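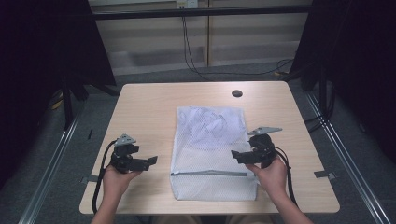 Grerby Mesh Wash Bag, white, gray zipper

Item 278
Sold singly or in packs of 6

Mesh wash bags get sold with a lot of promises. We stock this one and we'd like to keep the promises small.

It's a bag made of fine white netting with a zipper across one end. Shirts and underwear go in, the zipper gets closed, and the bag goes in the machine with everything else. Bra hooks stay out of your sweaters. Does it make clothes last for years longer, as the supplier's leaflet claims? We've seen no proof of that and took the line off this page.

Don't stuff it. A bag crammed to the corners comes out with dry patches in the middle and soap in the folds. Half full is plenty, whatever the leaflet says about "family loads."

You can see through the netting well enough to tell whites from colors, but don't count on spotting a stain.

Washing: up to 104°F. Hang to dry. The leaflet says tumble drying is fine. Charito Castillo in our returns department has opened enough warped zippers to disagree, and we won't refund one that has been through a dryer.

"Delicates" on the label is generous. Wool still felts in a hot wash, bag or no bag.

Compared with the Pumudska: that one costs more and has a coarser net. The maker says coarse net rinses better. Maybe. We couldn't tell the two loads apart.

Returns: 50 days, unused. Zipper faults are covered for 18 months, with receipt.

Packs of 6 are out of stock until September. Singles ship now.

Page checked by Nerys James, May 4, 2022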